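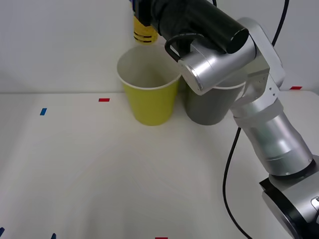 Arm at the yellow cup, with the gray cup behind the wrist. Drarivel bench, September.

Progress report to the Romaniuk small projects fund
Project: Budness, a tabletop arm for a shared workshop

Work this period went into the gripper and the cable run. The yellow and black gripper piece is fitted and we have started on paper cups, which are cheap and show right away when the grip is too hard. The closing force is now set in software. The first setting crushed most of the cups we tried, so we halved it and then came up in small steps.

Table positions are marked with red and blue tape. A few strips have moved since they went down and will be replaced before the next round of runs.

We planned 1000 logged runs by the end of the period and have 884. The shortfall comes from two evenings lost to a loose connector at the wrist – the cable has a longer loop now and the fault has not come back.

Spending stands at about 900 of the parts money, mostly the gripper motor and spare cable. We are not asking for more at this stage.

Still open:
- stacking one cup in another, which fails too often to report a figure
- a shorter start-up routine, so other Estudik members can use the arm without help
- a written safety sheet for the bench

The next report will cover stacking and the first runs by other members.

Related items
Budness: parts list and wiring notes
Budness: first progress report
Estudik workshop: bench booking and opening hours
Romaniuk fund: reporting template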